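Print | E-mail

Power Strips and Bench Tops: Progress Report to the Curkoletti Fund

Prepared by Wenche Sandberg, Ceststead Shared Workshop

The grant covers two pieces of work at Ceststead: checking and replacing the power strips we lend out and use on our own tables, and getting the table tops in the back half of the room into a state where electrical items can be handled on a clean, light surface. The first is nearly finished. The second has gone more slowly than the plan said it would, and the details are below.

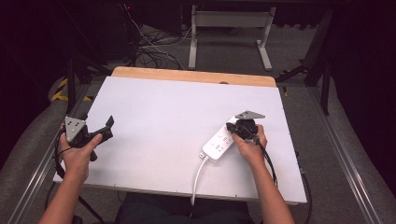

Reading time: 4 minutes

Strips checked

All 136 power strips on the inventory have been looked at. Each one was checked for cracks in the casing, loose sockets, damage where the cord enters, and a legible rating label. We then put a plug into every socket and took it out again. A socket that lets the plug sag or needs two tries is marked on the sheet. So is one that grips so tightly that the whole strip lifts off the table with the plug.

Of the 136, we kept 100 without any further work. The other 36 were taken out of use. Most of these were older strips from the Leltoncombe store, where they had been kept coiled very tightly, and the damage was nearly always at the cord entry. We do not repair cords on strips. They go to electrical recycling with the cord cut short.

The plug test took longer than expected. Wide plugs are the main problem. On several models a wide plug in one socket covers half of the next one, so a strip sold as having a certain number of outlets cannot always use them all. We have started noting this on the lending card, and people borrowing for a sale or a school evening have found it useful. The card also gives the cord length as measured, from the casing to the plug. The printed length on the packaging was often wrong by a hand's width, and in one case by much more.

Replacements

We ordered 50 new strips through Nordin, which replaces the ones withdrawn and leaves 14 over for growth. All but seven have been delivered. The seven outstanding are the long-cord version and Nordin now gives June as the delivery month. The price is unchanged.

We asked for white casings throughout. The earlier stock was a mix of white, gray and black, and dirt and scorch marks are much harder to find on the dark ones. White also shows every fingerprint and scuff, so they look used sooner, but for checking purposes we would choose the same again.

There was some discussion over buttons. The old rocker switches collected dust along the edges and several had gone stiff. We would like to move to round push buttons in a row beside the sockets, as they are easier to wipe and easier to find by touch when the strip is under a table.

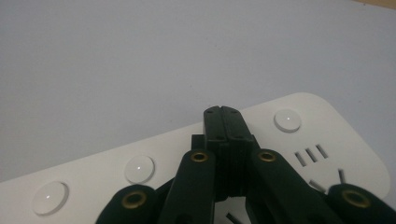 The drawback is that a push button can be pressed by accident when someone leans across the table or sets a box down. It happened twice during one afternoon session — no harm done either time, but a charger was off for three hours before it was noticed. We are going to try the strips turned the other way around on two of the tables, with the buttons on the far side from the person sitting there, and see whether that is better or just more awkward.

Table tops

The budget line for table tops was written before we had measured the room. We had planned to replace the wooden tops in the back half. When we priced it, the cost came out well over the line, and the wood is sound apart from some old drill holes. We have changed the plan and are laying white boards over the existing tops instead, held down with small screws. A strip of the wood stays exposed on some tables where the boards do not reach the full depth. We considered ordering boards cut to size but the charge for cutting was more than the boards.

A white surface has made the checking easier. Small screws and bits of broken casing show up against it. The boards do move slightly if they are only screwed along one edge, and we will go back and add fixings where this has happened.

Three tables are still waiting. The boards for them are in the building, but the work has to fit between bookings and the evening slots from 6 p.m. have been full.

Cables on the floor

This was not part of the original application but it came up at the last visit from the Fund, so I report on it here. The carpet in the back area still has loose cables lying on it, black and white together, and they are not where they should be. We have hazard tape down in places. The proper answer is a covered floor channel from the wall to the far tables. One quotation has been received and I am waiting for a second. I will send both when I have them, with a request to move the unspent cutting money across if the Fund agrees.

Until then, the rule is that cords run off the front of the table and down, and are never carried across a walkway. It is followed most of the time. At the end of a long session it is not, and I have been coiling up cords myself before locking.

Spending

Spending on strips is within budget and the final invoice from Nordin will come with the last delivery. Spending on table tops is under budget because of the change described above. Nothing has been charged yet against the line for labels and lending cards. We printed the first batch on paper we already had, and they have not lasted well. The next batch should be on coated card, and I expect to use most of that line.

Next period

Receive and check the seven long-cord strips. Finish the boards on the three remaining tables. Try the turned strips and report back. Reprint the lending cards, with the note on wide plugs moved to the front. Send the floor channel quotations.

I would also like a decision from the Fund on whether the 14 extra strips may be lent to Leltoncombe for their own room. They have asked, and we have the space problem here that they do not. The strips would stay on our inventory and come back once a year for checking.

Questions on any of this can come straight to me.

Wenche Sandberg

Print | E-mail

Related items

Ceststead lending list: extension cords and adapters
Notes from the Curkoletti Fund visit
Leltoncombe store: what was moved and what was kept
How we check a borrowed item when it comes back
Booking the back tables in the evening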